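FOR IMMEDIATE RELEASE
14/06/2019

Aerts Sewing Library opens its doors to the whole town, with 684 patterns ready to borrow

After two years of sorting, folding and relabeling, the Aerts Sewing Library is open to everyone with a town library card. Anyone can walk in, choose a pattern, take it home for 15 days and bring it back for the next person. It costs nothing, and you don't need to know how to sew to join.

The collection holds 684 paper patterns, from baby rompers and aprons to lined winter coats, along with a shelf of knitting and crochet books that grew much faster than expected. It lives in the old Lakerov button shop on the corner across from the post office, a building many residents will remember for its long wall of tiny drawers. The drawers are still there! They now hold zippers, snaps, bias tape and thread, all free to take in small amounts for a project you're working on.

"I learned to sew from my aunt's patterns, and every one of them had her notes in the margins — let out the waist, skip this pocket, good in blue," said Princess Navarro, who founded the library and runs it today. "When people started giving us their own, the notes came with them. I'd open an envelope from 1974 and find a letter to a daughter about a school play costume. I couldn't wait to get these back into people's hands, and I'm so happy that day has come."

Each pattern has been checked for missing pieces and placed in a clear sleeve with its instruction sheet. Where a piece was lost, the team traced a new one from a finished garment or from a second copy. Patterns that were too brittle to lend have been copied onto heavier paper, and the originals can be viewed at the front desk on request. Margin notes were kept in every case.
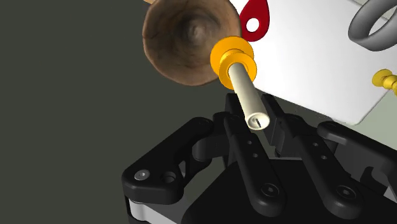 The library is also starting a full program of classes, and the first round is open for sign-up now. Beginner sessions cover threading a machine, winding a bobbin, reading a pattern envelope and sewing a straight seam. By the end of the first evening, students will have cut out a simple drawstring bag, and they'll finish it the following week. There are eight machines in the classroom and one teacher's machine, so groups are kept small and everyone gets time to make mistakes and pick them out again.

For people who already sew, there's a fitting workshop, a class on putting in zippers without tears (yours or the fabric's) and a long-running favorite from the pilot season, Mending Night. Bring jeans with a blown-out knee, a sweater with a moth hole, a coat with a torn lining. Someone at the big table will know how to deal with it, and there's always a pot of coffee going. During the pilot, 111 people came to at least one Mending Night, and a good number of them now come for the company as much as the sewing.

"We had a father and his teenage son come in with one ripped backpack between them, and they were back the next week with curtains," said Navarro. "Then the son started on a shirt. He asked for the hardest collar we had, and he got it done. It's a beautiful shirt."

Teens aged 13 and up can join any class on their own. Younger children are welcome with an adult, and the Saturday-style family table from the pilot will return in October with felt animals, puppets and simple costumes. Left-handed scissors are available in both adult and child sizes.

Support for the project came from the Erier Fund, which paid for the new classroom lighting and the cutting tables. The tables are set at two heights, including one that works well from a chair or wheelchair. Plivano Printing made the catalog, a thick spiral-bound book with a picture of every pattern envelope, sorted by garment and then by size. Copies can be read at the library, at the town library next door and in the waiting area of the community clinic.

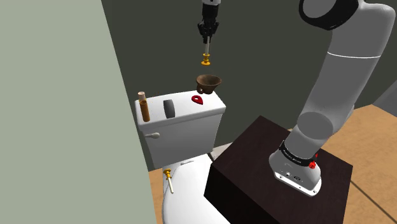 Lakerov building, Aerts Sewing Library.

Next on the list is fabric. The library is already accepting clean cotton, linen, wool and denim in pieces of half a yard or more, and hopes to have 2000 yards on the shelves by the time the fall classes begin. Donors are asked to pin a note to each piece with the fiber content, if they know it. Buttons are welcome in any amount, matched or not. Please hold off on donating sewing machines for now, as storage is full, but do call if you have a serger you no longer use — that's the one machine on the wish list.

To borrow a pattern, bring your town library card to the front desk. Up to three patterns can go home at a time, and they can be renewed once in person or by phone if no one else is waiting. Borrowers are asked to trace their size onto tracing paper instead of cutting the original. The library has rolls of it by the door, and the staff will gladly show you how.

Class sign-up sheets are at the front desk. Members of the press who would like to visit, sit in on a class or see the oldest patterns in the collection can ask for Princess Navarro at the Aerts Sewing Library.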